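Clisarlow used to have 4 places where you could get a decent plate of noodles, and I have been thrown out of none of them, though one did close while I was still chewing. That leaves Nitis, out past the tire store, in the building that was a bank and then for a short while a different bank. I hadn't eaten there since the menu was laminated. My cousin Patricio Gaete had been nagging me to go back, mostly so he could stop hearing me say the old Nitis was better.

The parking lot is the same as ever, meaning you circle it twice and then park at the tire store.

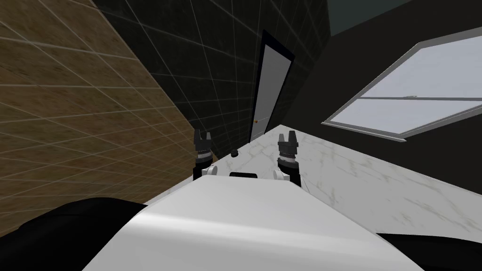 White body, one gripper on either side.

Inside, they've kept the drive-up window, and the booth next to it is still the best seat in the house if you like watching people try to make deposits. We got it. The menu is now two pages, down from what I remember as a small novel, and the soup I used to order has been renamed the Nava Bowl. I asked our server what Nava meant and she said it meant soup.

It was good soup. The broth had more ginger than the old one and the noodles were thicker, a bit chewy in the middle, and they've finally stopped putting a whole boiled egg in there like a dare. Patricio had the fried pork with rice and wouldn't share, so I can only report that he ate it quickly and with his elbows out.
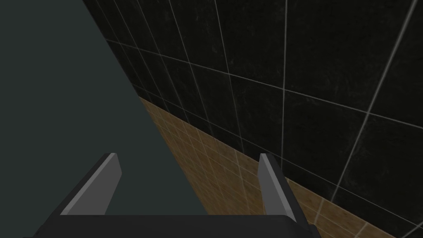

The spring rolls were the letdown. I remember them being shatteringly crisp, the kind that left evidence all over your shirt, and these were more of a polite crunch. The dipping sauce came in a cup so small that I had to commit to one corner of the roll and stay there. We asked for a second cup and got it free, so I'll drop the complaint to a grumble.

Then there's the matter of paying. Nitis has signed up with Fliko, which wanted my phone number, my birthday and a password before it would let me hand over 40 dollars. I gave it a birthday. I won't say whose. Patricio tried paying in cash and the server had to go find somebody who knew where the change was kept, in a former bank.

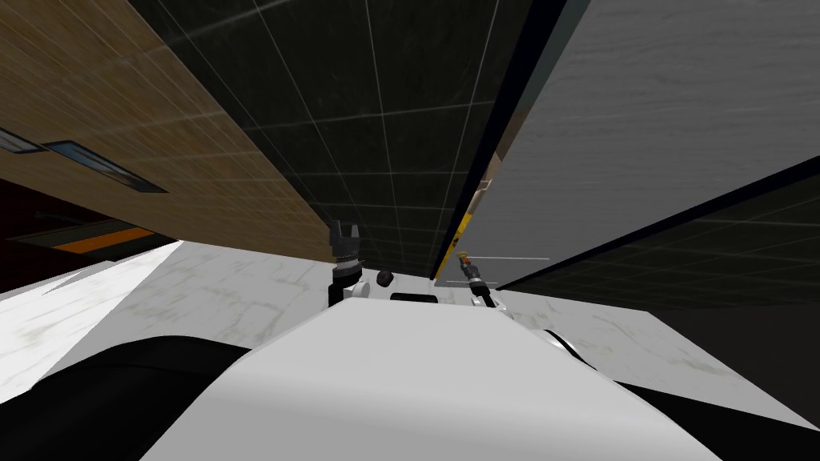 I'd planned to skip dessert, but the table behind us got the coconut custard and I have no character. It comes warm with toasted sesame on top, and it's easily worth the trip, the circling and the walk back from the tire store. We ordered one with two spoons and then had to order another one.

They're open for lunch and dinner, and the lunch version of the soup is a little smaller and a little cheaper. Patricio wants to go again in March for his birthday, which Fliko now believes is mine.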